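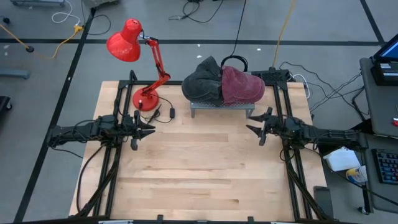
Two arms over the wood bench top, with the low gray stand near the back.

Re: [smallmotors] Helmy drive trips on slowdown

> Anybody running one of the Helmy drives on single phase? Mine is
> on a 2 hp three-phase motor, 230 volts, on the old bandsaw. It
> spins up great but throws an overvoltage fault almost every time I
> hit stop. Do I need to send it back to Nornwood or is it me?

Don't send it back yet! Mine did the same thing on the dust blower and I was all ready to box it up too. When you hit stop, that big saw wheel is still spinning and the motor turns into a generator for a bit, so the power has to go somewhere and it piles up in the drive. Mine was showing over 400 volts on the bus when it tripped.

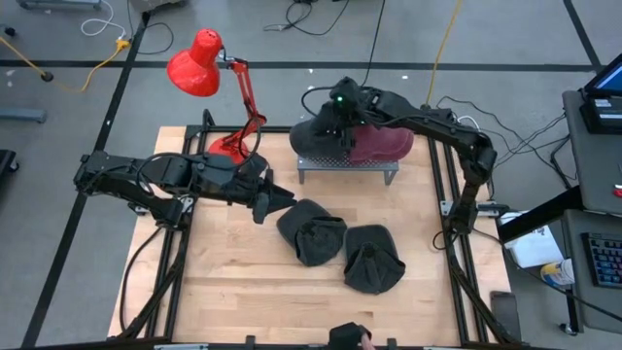 First thing I'd try is the decel time. The factory setting is really short – fine for a fan with no weight to it, pretty rough on a bandsaw. Make it a lot longer and see if the fault goes away. If you can live with a slow stop, you're done and it didn't cost you a dime.

If you need it to stop quicker, you want a braking resistor. The Nesine ones bolt right up to the two end terminals on mine, but check your manual for the minimum ohms before you buy. Mount it somewhere with air around it and away from the sawdust, please.
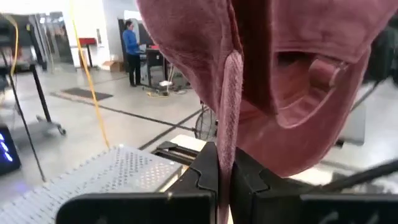
Also, what carrier frequency are you running? I dropped mine to 2000 Hz and the drive runs cooler, but wow does it whine. My wife could hear it from the kitchen. I went back up after a week.

Oh, and keep the motor leads short if you can. I had mine strung clear across the shop and the radio was useless. 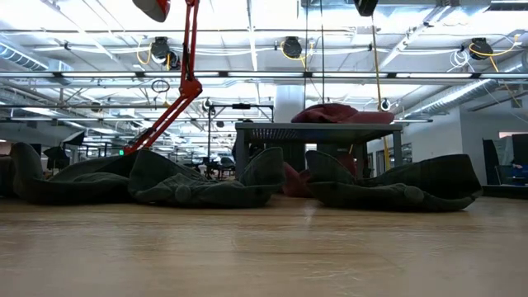
Is the saw motor an old one, or did you swap it? The old windings don't always love these drives – I'd want to know before you run it all day. Post the nameplate if you can still read it.

Anyone else coming to the Endwood swap in April? I've got a couple of spare contactors to get rid of.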